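Lo que guardamos en los cajones

Hola otra vez a todos los que leéis esto con el café de media mañana (o con el de las cinco, que sé que sois unos cuantos). El mes pasado os prometí que contaría cómo acabó lo de los papeles de mi abuela, y como me habéis escrito preguntando, allá voy.

Resumen para los nuevos: en marzo vaciamos el piso de Gastthorpe y aparecieron cartas, recetas y facturas por todas partes. Dentro de los libros de cocina, debajo del hule de la mesa, en una lata de galletas con 33 botones dentro. Mi primera idea fue escanearlo todo en un fin de semana. ¡Ja! A la tercera tarde llevaba hechas 16 hojas y me dolía el cuello.

Entonces llamé a Zuzana Trnka, que restauró papel durante media vida y tiene una paciencia infinita conmigo. Me dijo que dejara de escanear y empezara por separar: lo que se lee, lo que se lee a medias y lo que no se lee. Sin mirar fechas y, sobre todo, sin ponerme a leer. Esto último fue imposible, claro. Me pasé una noche entera con las cartas de un tal Mikuš, que escribía a mi bisabuela sobre gallinas y sobre un pleito por una acequia, y todavía no sé quién ganó el pleito ni qué pintaba él en la familia.

El papel más antiguo es un recibo de 1814 por la venta de una mula. La mula costó 900 reales, que mi padre dice que es carísima y mi tía que es una ganga, y ahí siguen discutiendo. Yo lo tengo guardado en una funda sin ácido y de vez en cuando lo saco para verle la firma, que es preciosa, con una rúbrica que ocupa media hoja.

Lo que más me costó decidir fue dónde meterlo todo. Probé con cajas archivadoras de Hallberg, muy apañadas pero feas como ellas solas, y al final me he pasado a los cajones. Pocos y hondos, de madera, con tiradores que se agarren bien, para no acabar dando tirones con las manos llenas de carpetas.

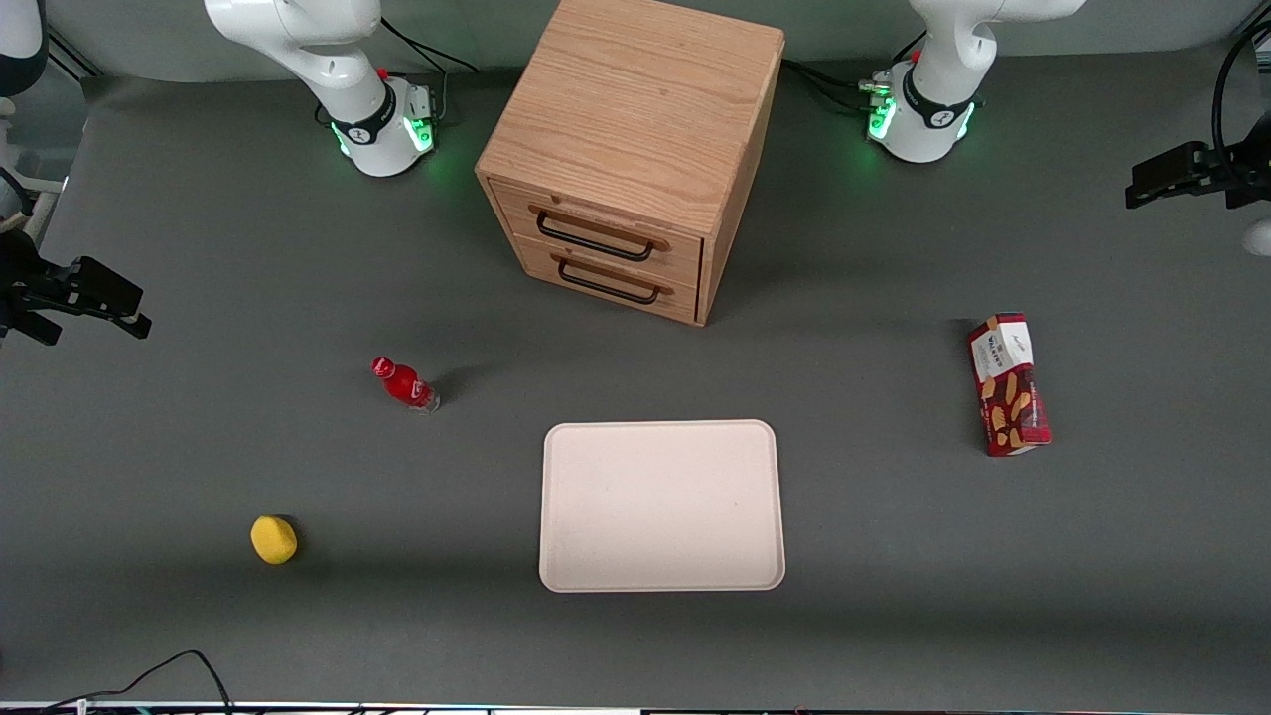 En el cajón de arriba van las recetas, que son lo que más consulto. En el de abajo, las cartas, atadas con cinta de algodón (¡nada de gomas, que se pegan al papel y luego no hay quien las quite!). Las facturas siguen en una bolsa en el pasillo, y ahí se quedarán hasta que me entren ganas.

Por cierto, Ľubomír Jurčo me ha pasado su truco para la letra desvaída: fotografiarla junto a la ventana a primera hora, con la luz muy de lado. Lo he probado con la receta del bizcocho de nueces y ya se lee todo menos la cantidad de azúcar. Si alguien tiene una receta parecida, que me escriba.

El mes que viene, el cuaderno de Varnitton.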